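Budgeting for a small filling line: questions for Parisa Kiani

Parisa Kiani plans equipment purchases for Nultden, which bottles body mists and room sprays in small runs. She spoke to us on a Thursday afternoon, shortly after submitting her request for a semi-automatic capping station. The budget has not been approved.

Where the hours go

Kiani started with a time study. Filling was the step most of her colleagues wanted to automate, and she expected the numbers to agree with them. They did not. "Filling is quick for us," she said. "Closing the bottle is where the time goes, and closing is the step vendors quote last."

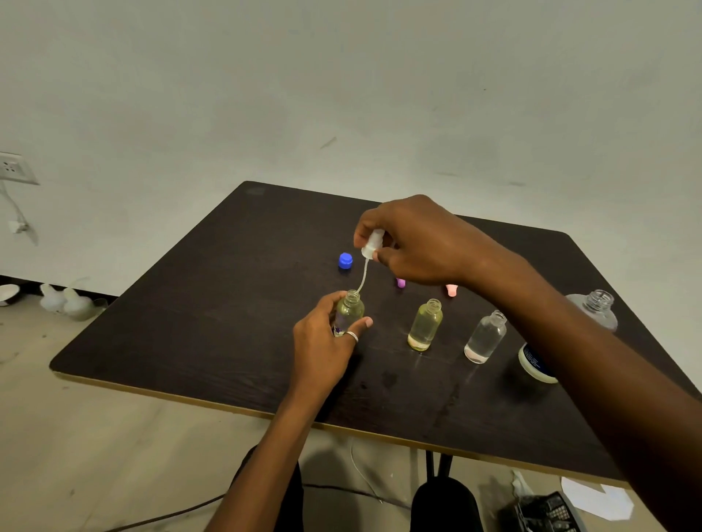

Closure handling sets the price of a capping machine more than speed does. Kiani asked three vendors for quotations and found that each assumed a flat screw cap. A spray pump is a different part. It has to be held upright and lowered so that the dip tube, which is long, thin and curved, finds the open neck before any thread can engage. "A person does that without thinking, one hand on the bottle and one on the pump head," she said. "A machine needs a tube guide, and the guide is a separate line on the quotation." Her colleague Tiina Peltonen measured the curvature on tubes from a single carton and found enough spread to rule out the cheapest guide.

The second cost is changeover. Nultden runs 4 bottle formats, and each needs its own neck gripper and height setting. Kiani's study put a full changeover at 13 minutes on the demonstration unit from Cirier. With an average run of 278 bottles, she considers that acceptable. At half that run length she would not.

What the request covers

The request has the base station, the tube guide, gripper sets for all formats and a year of spare parts. Training is listed separately - Kiani wants it visible in case someone tries to cut it. She left out automatic pump feeding. "The feeder costs nearly as much as the station. We will place pumps by hand and let the machine do the torque."

Mahnaz Nikzad, who reviews capital requests at Nultden, asked for a break-even point. Kiani's answer is 400 bottles a day across all formats, a volume the company reaches in the months before the holidays and misses in January.

She does not plan to retire the manual bench. Large bottles with plain caps are ordered in small numbers, and tightening those by hand will stay cheaper than buying a gripper set for them.
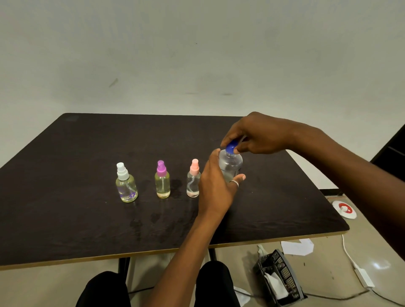
Advice for other buyers

Kiani recommends sending vendors physical samples of every bottle and closure before asking for a price, with the actual liquid inside. Drawings hide tube curvature and thread tolerance. She also asks for the changeover to be demonstrated by the buyer's own operator, with the vendor's technician standing back.

On leasing, she has no firm view. Sodileo offered terms that looked reasonable for the station but excluded the gripper sets, and she is waiting for a revised offer.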